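Back on paper

In September I stopped using Pivatum for my to-do list and went back to a paper notebook. I had paid for the app for two years and I didn't hate it. It worked fine on my phone and on the computer at home. But I was carrying 19 open tasks from one week to the next, and most of them I no longer meant to do.

The notebook is a cheap one from Rustad, with lined pages and a stiff cover. I write the list after breakfast, usually four things, sometimes fewer. Whatever is left at night gets copied by hand onto the next page. If I can't be bothered to copy it, I drop it. That one rule got rid of "learn to sharpen knives" and a refund from Ovov that I had been chasing since spring.

I do miss the reminders. I forgot a dentist appointment the second week and paid the fee for it. Now anything with a set time goes in the regular calendar on my phone, and the notebook holds the rest. Shopping goes on a separate scrap of paper, because the list has to come with me and the notebook doesn't leave the house.

A reader asked about pens. I use whatever is in the drawer. I tried a Bravamix gel pen for a while and liked how it wrote, but I'm left-handed and it smeared all over the side of my palm. Plain ballpoint is better for me.

The chore I put off longest was sorting out the desk cables — it was copied over 13 times before I finally crossed it out. 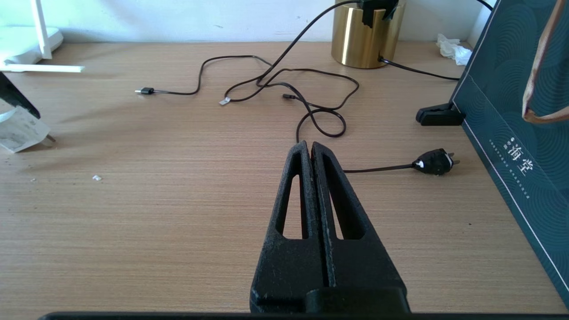
I'm a little past the middle of the notebook now and will probably buy the same kind again, though I'd like one with numbered pages. If you know of one that lies flat when it's open, leave a comment.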